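Community Help > Events and Observances > Awareness Days

Is a "registered" awareness day worth paying for?

Our town group wants to start a day for older local languages, held every July. A company called Walero says it will "register" the day and list it on its world calendar for $800. The sales page talks about official recognition but never says by whom. Has anyone done this, and did it get you anything besides a certificate?
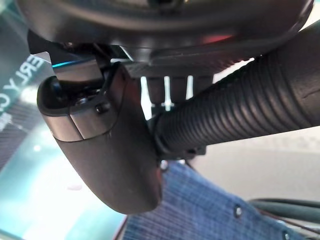 Grey band, two small screws

I'm leaning toward no, but two people in the group are very keen and I'd like something to show them besides my bad mood.
Essien

Bushra Orakzai
Ask them one thing in writing: which government or international body recognizes the day once they list it? I'd be surprised if you get a name. As far as I know, anyone can declare a day. The United Nations days people have heard of are mostly adopted by a vote of its member countries, and a calendar company can't sell you one of those.

A mayor's proclamation is often free where I live. You write the draft yourself, send it in well ahead, and somebody reads it out at a meeting. It doesn't bind anyone to anything either, but at least you can say who signed it.

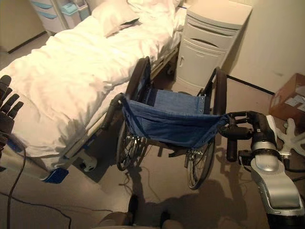

The other claim I'd push on is reach. "Seen by 2,000 editors" could mean an email went out and sat there. Ask for the names of two groups that bought a listing and call them yourself. And before you pick a date, talk to the people who still speak the languages. A day chosen without them is just a poster with their name on it.

Cimden
We paid for one of these, a different company. Got a certificate and a logo. Website was down by the next year. Wouldn't do it again but the logo was nice I guess

Plunska
What about hashtags? Those are free. Not sure they work for languages though. Also check nobody else already has your date, there seems to be a day for everything now and half of them are selling something.

Contact us | © Community Help and its posters | Back to top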